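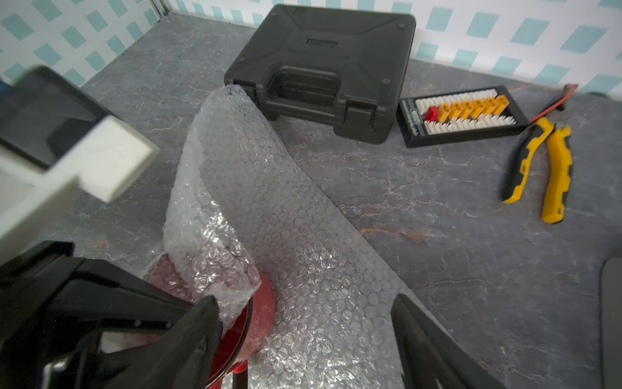

Automation means letting a machine do a job, or one part of a job, that a person used to do by hand. At the Inonard repair center, people send in broken tools and electronic parts, and each one has to be packed before it goes home. Packing uses bubble wrap, a clear sheet with rows of small air cells that soften bumps. The sheet bends, folds over on itself and wrinkles, so a robot finds it harder to handle than a hard plastic case with a handle and latches. A case keeps its shape. Wrap has a new shape every time it is moved.

What does the robot do?
The robot has an arm and a gripper with two fingers. It handles the wrapping step. A person still checks each item first and decides how it should be packed. The center ships 898 items in a usual month, and 1,530 in November.

What changed for the workers?
Before the robot came, Rania Sfeir wrapped items for most of her shift, and her wrists got sore. Now she tests repaired parts and watches the robot for part of the day. She had six weeks of training. Roy Tunstall still wraps odd shapes by hand — the robot is slow with those. He can stop the arm at any time with a button.

Words to know
Gripper: the part of a robot that holds things.
Shift: the hours a person works in one day.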